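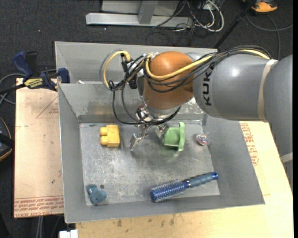
Robot arm over an open metal bin.

How to set a custom white balance
By Afonso Magalhães

Auto white balance works well in daylight and less well under shop lights, where the color can shift from one shot to the next. A custom setting holds it steady. The steps below were written for the Salian 11, but the menus on most compact cameras are close enough to follow.

What you need
A gray card, such as the Altwood folding card. Plain white paper will do for casual work, but many papers contain brighteners that push the reading toward blue.

Steps
1. Turn off the flash and any picture effects.
2. Set the mode dial to P and the ISO to 1000 or lower.
3. Place the card where your subject will be, facing the camera. Keep your own shadow off it.
4. Zoom in or move closer until the card fills the center of the screen.
5. Open the shooting menu, choose White Balance, then Custom 1, then Measure.
6. Press the shutter button all the way. The camera shows "Set" if the reading was accepted.
7. Take a test shot with the card in it and check it at full size.

If the reading fails
The usual cause is exposure. Add or remove one stop of exposure compensation and measure again. Tinted lamps may be outside the camera's range – in that case shoot raw and correct the color later, using the card in your test shot as the sample point.

Banding and flicker
Lamps that pulse can change color during a single exposure. Use a shutter speed of 1/60 second or slower in the United States, or turn on flicker reduction if your model has it.

Saving the setting
The Salian keeps three custom readings. They survive a battery change but are erased by a full reset, and by firmware 141. Firmware 182, released in September, keeps them. Batberg clip-on filters change the color slightly, so measure again with the filter in place.

Go back to Auto when you leave the room. The custom reading stays active until you change it, even after the camera is switched off.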